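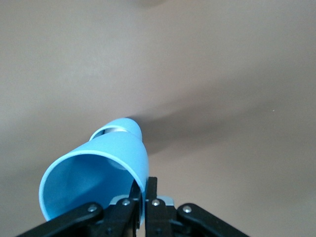 Rhonda Landry asks whether it's worth paying for the fancier gripper when the cheap one already closes and opens just fine, and how on earth you're supposed to compare two of them at home without a lab.

Good question, Rhonda, and I've been meaning to write this one up! Short answer: borrow before you buy, and test with cups. Plain plastic cups, the kind you'd give to kids. They're light, they roll, they give a little when you squeeze them, and they love to stick together. A gripper that looks wonderful with a wooden block can be hopeless with a cup. I've gone through a lot of swaps on my own bench now (grippers mostly, then cameras, then one long and annoying week of controllers), and these are the habits that stuck.

Change one thing at a time

I know, I know. But the new fingers come in the same box as the new mounting plate, and you've got the screwdriver out, and the camera bracket is right there... Don't. I changed fingers and camera on the same evening back in April and then spent days blaming the fingers for a problem with the camera angle. If you have to take both off, put the old camera back exactly where it was. A strip of painter's tape and a pencil line on the bracket will do it.

Grab by the wall, then by the outside

There are two ways to pick up a cup: one finger inside and one outside, pinching the wall, or both fingers around the body. Try both with every gripper. Pinching the wall needs very little opening, so small grippers do well at it, but the cup can swing and end up at a tilt. Going around the outside is steadier and needs a wider reach. Write the two results in separate columns. My Flellik fingers looked average until I split the numbers up, and then I could see they were lovely at one and poor at the other.

Nested cups are a test all their own. Sometimes you get one, sometimes you get both, and it's worth deciding before you start whether both counts as a miss. I count it as a miss. Shahab Najafi counts it as a bonus, and we have agreed to stop discussing it.

Turn the force down first

Start at the lowest setting and work up until the cup stops slipping, then go up one more notch and leave it. Most people start high. A squashed rim springs back a few times and after that it doesn't, and now your cup is a different shape from the one you tested yesterday. Keep a spare set in a drawer and don't drink out of them.

Wrist camera or table camera?

Both, if you can swing it. The wrist one is great for the last little bit of the approach, and it shows you straight away how the fingers are sitting on the rim. What it can't give you is the rest of the table. With only the wrist view I kept bumping a bowl with my elbow (the robot's elbow – mine stayed out of it). If you can only afford one, get the fixed one, mount it on something heavy, and check it for wobble before every session.

Also, plain backgrounds flatter every camera. Once things are going well, put out a cloth and some dishes and see how much of the good news survives. 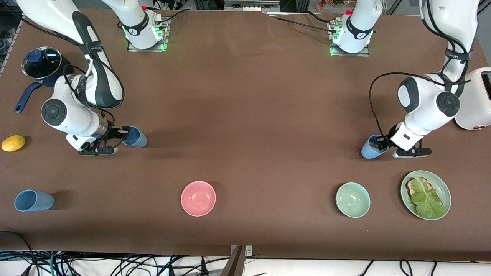 Both arms on the brown cloth, with cups, bowls and a lemon for company.

Set the table the same way every time

Or at least start the same way every time. I trace around the bowls and plates on a sheet of paper, slide it under the dishes for setup, and pull it out before running. Mix in some shapes you don't plan to pick up. A pot with a long handle is a very good nuisance, and a lemon is small and easy to overlook. For two arms, give each one its own cup to begin with and save the handovers for later.

Controllers

I tried the Curano against the older Watkins one and expected to love the Curano. It is smoother, no argument. But the Watkins let me stop an arm with one thumb, and by the end of an evening that mattered more to me than smooth. Hold a controller for a full hour before you decide. Five minutes in a shop tells you nothing about your wrists.

Keep a boring notebook

Date, fingers, force, camera, result. Run the same pick enough times that you get bored, then run it some more. I once got 98 good picks out of a hundred and was very pleased with myself until I moved the cup to the other side of the table.

So, Rhonda, back to your money. If the fancy one is 2,000 dollars more and your notebook says the cheap one only fails on outside grabs, try new fingertips first. Soft ones, glued on, 3 dollars from the hardware store in Gresside. Let the glue cure overnight, and wipe the pads with a damp cloth when they get dusty.

Next time it's cable tidying, which Barış Ateş has been asking me for since summer. Send me your tricks if you have any – mine mostly involve hair ties.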